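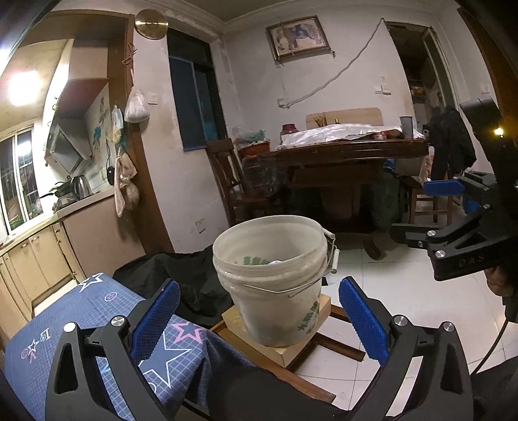

Brimano wrote that the wire handle is the hard part of the bucket task, and that most teams at our school club lose their points there. I have the same problem. We are a student team of four and our task for the spring round is to pick up a bucket by its handle, move it to a second stool and set it down upright. The handle hangs against the side and our two-finger gripper keeps pushing it flat. We have 60 demos so far and the trained arm gets the handle maybe one time in five. Do we need more demos, or are we doing them wrong? The rules allow up to 1000.

Stillwood
posted in Student Projects, February

Latuheru
Don't record more yet. Watch the ones you have and look at where the fingers are when they close. If half of your demos take the wire and half take the plastic grip, the model learns something in between and closes on air. Pick one. I would take the grip, it is thicker and the pads hold it better. Come in from the side with the fingers open wide, stop, then close. We threw out 44 demos last year for this reason and the next batch worked much better with fewer in it.

Also start the handle in different positions. Ours always hung to the right in training and at the meet it was on the left – no points for that run.

Brustska
more demos always helps imo

Brimano
Agree with Latuheru on picking one spot. I'd add that speed matters. New people in our club rush the last inch and the wrist camera gets almost nothing useful there. Take 30 slow ones from the same start and train on only those as a test. If that does better than your full set, the old demos are the problem. Check your pads too, a worn pad slips on wire.

Stillwood
Thanks. Went through them and we did mix the two. Starting over with the grip only.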